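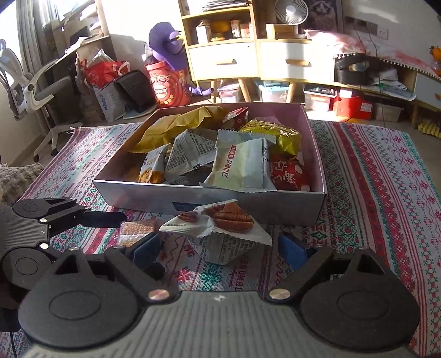 Repacking mixed snacks in one gift box
Olaia Echevarría

I have an open cardboard box of individually wrapped snacks, 30 cm wide. Crackers and pastries break when I carry it. What order should they go in?

Kokkonen
Heavy packets flat on the base, large bags upright against the back wall, crackers last. Leave 12 mm under the lid – more lets things slide. Nuts can take pressure, pastries can't.

Trekport
just use a bigger box

Stostora
Fill gaps with crumpled paper. Don't puncture the puffed bags to save space; they go stale.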